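README – Stinmont bottle table, picture and notes set
Maintainer: Samah Ait Brahim
Notes and labels: Atif Warraich, Brahim Shehata
Last edited 19th April

What this is

A folder of pictures and written notes on orange bottles being handled on a green work surface. Kabbaj asked for it after the March review, where it was claimed that a plain green surface makes bottles easy to find and label. I doubted that then and I still do. Read the limits before you quote anything from this set.

What is in it

The full set holds 1,597 pictures. Of these, 209 were set aside by Brahim as too blurred to label with any confidence. I have kept them in the folder under "unsure" – deleting them would make the set look better than it is.

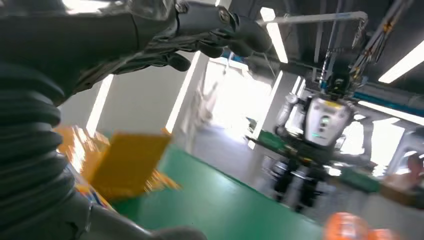 Labels were made by one person and checked by one other. Where the two disagreed, the label reads "unclear" and stays that way. Please don't fill those in by guessing from the pictures next to them. Color alone is not enough to call something a bottle, whatever the old Pimcombe guide says.

Label fields

surface: green, other, unclear
bottle_pose: lying, standing, unclear
bottle_side: label showing, label hidden, unclear
blocked: yes, partly, no
note: free text, often blank

"Blocked" was meant to be simple and was argued over more than any other field. Aicha Lamrani wanted a bottle marked "partly" if any of it showed past whatever was in front. Atif wanted at least the cap and the label. We went with Aicha's rule, and I am not sure it was the right call.
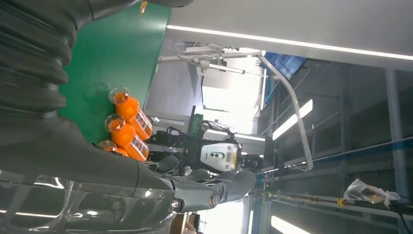
Three orange bottles side by side on green; the third marked "partly" under Aicha's rule.

Known problems

The word "row" turns up in the notes and means very little. Some labelers used it for any bottles placed close together, others only when they were parallel. Treat it as loose talk.

Yellow plastic sheet was not given its own field. It is mentioned under "note" when somebody remembered. If you search for it you will miss cases.

The contents of the bottles are not recorded. Don't infer a fill level from this set. 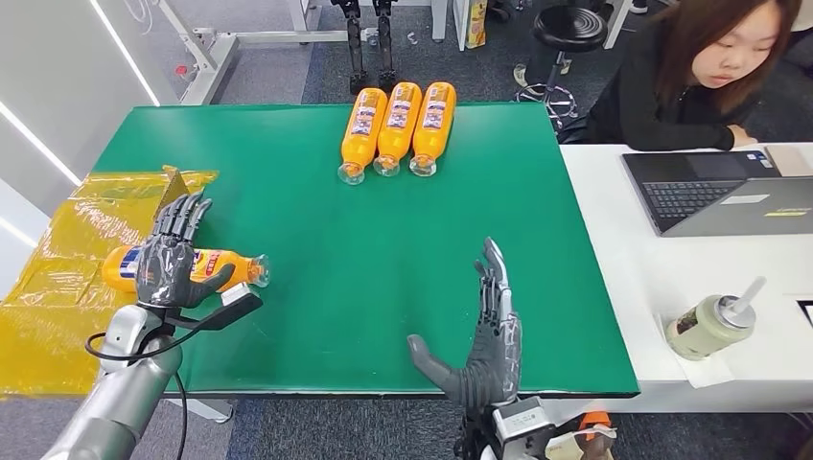

One bottle held on its side, three more lying parallel on the mat, yellow sheet at left.

Use

Fine for trying out a labeling form or for teaching new labelers where they will disagree. I would not use it to compare surfaces, whatever Kabbaj hoped, as there is no second surface to compare with. The Plulovdale set has one, but its pose labels follow different rules and the two should not be merged.

Corrections go to Samah, with the picture number and the field.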